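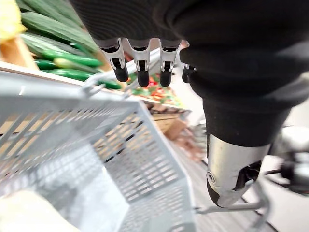 The order picking unit at the Fladetgate store was rated for 15 lines an hour in produce and did 9. I was responsible for the difference. My title was cell attendant, and before that it had been produce clerk, and the pay was the same. The unit picked from the same shelves the customers used, into a light gray plastic basket with slotted walls, and most of its trouble was with the cucumbers. They lay in a stack beside each other in different lengths and greens, and the unit would hang its fingers over the basket rim while it settled on one. When it could not settle, it raised a fault, and I went over.

The procedure for a fault was on a card. Check that the sleeve is clear of the shelf. Check that the basket handle is not fouling the fingers. Read the code on the handset. Enter a cause from the list. Press resume. The list had 8 causes, and the eighth was Other, with a text field that held one line. I used Other more than the people at Pernitz liked. Pernitz had the service contract. They sent a message every second week with a chart in it, and in the chart Other was orange and took up most of the bar.

I had been on produce for eleven years. I knew the delivery schedule, the drain that backed up, and which crates came in heavy at the bottom. I knew a cucumber that would last until the weekend from one that would be soft by the next day. The unit had a grade file for this. It scored length, color and surface, and it refused anything under the threshold. It did not score for softness at the stem end, where they go first. I wrote that in the text field. The field cut it off after "stem."

In the first month I was asked to stand three meters back. A strip of tape showed where. In the second month the tape was lifted, because I was crossing it forty times a shift and it had started to curl. After that I stood where I wanted. The arm slowed down when I was close and sped up when I moved off, and I learned to do my misting and trimming on the far side of the tomatoes so that its rate held up.

Customers talked to me about it. They did not talk to it. A woman who bought two peppers every morning wanted to know if it washed its hands. I told her the fingertips were wiped at each basket change, and that I was the one who wiped them. She said that was all right then.

The count was kept on the handset. Every time I corrected a pick, the correction was stored and went out at night with the others from the Prornside store, which had the same unit and one attendant fewer. A correction was simple. I held my hand over the item it should have taken, pressed the side key, and then picked it up and put it in the basket myself. The unit watched. I did not think of it as teaching. It was the quickest way to clear the fault and get back to the lettuce.

On November 7, 2024, the handset showed 1288 corrections against my login. I know the date because the store manager printed the page and had me initial it. She said Pernitz wanted to install a new grade file and that mine was the larger share of what had gone into it. She asked if I had any objection. I asked what an objection would do. She looked through the pages and said there was no field for that.

The new file went in overnight. In the morning I did the open as usual: lights, scale, mister, floor. I filled the cucumbers from the D'Amico crates, older stock to the front. The unit came on at seven and took its first order, one cucumber, two lemons, a bag of onions.

It went to the stack and stopped. I had the handset out already. There was no fault. The fingers came down on the cucumber at the front, closed, and turned it a little, and one fingertip moved along to the stem end and pressed. Then it put the cucumber back. It did the same with the next. It took the third.

I went over after it had moved on and tried the first two. They were both soft at the stem. It was what I would have done, in the order I would have done it, down to the turn, which serves no purpose. I turn them to the left because I hurt my right wrist on a pallet jack years ago and it is easier that way. The unit had no such injury.

It did 14 lines in the first hour and 15 in the second. I had four faults before lunch and all of them were bags. I trimmed the lettuce twice. I cleaned the drain. At the break the deli people asked how the new one was, and I said it was the same one.

Around two the manager came down with a tablet and watched a full order. She asked whether I thought one attendant could cover produce and bakery. I said it depended on the bakery. She wrote that down. She asked whether I would be willing to go to Prornside for three weeks, where the file was not taking as well. The attendant there was right-handed and new, and the corrections did not agree with mine. The unit picked up an item one way and then the other, and sometimes it set it down and went for neither.

I asked what I would do there. She said I would correct it.

"And the attendant?"

"You'd show him too," she said. "I suppose you'd show him first."

I took the schedule home. It was a 50 minute bus ride each way, paid one way. I signed it that evening at the kitchen table and put it in my coat.

Before closing I had emptied the cucumber shelf and sorted it for the morning. The unit was parked with its hand down over an empty basket. I had two cucumbers left that I was not sure of. I pressed one at the stem, turned it left, pressed it again, and put it in the discard crate. The other I held out over the basket for a while. The arm slowed, though it was already standing still — the handset gives a tone for it — and I set the thing back on the shelf and went to find the mop.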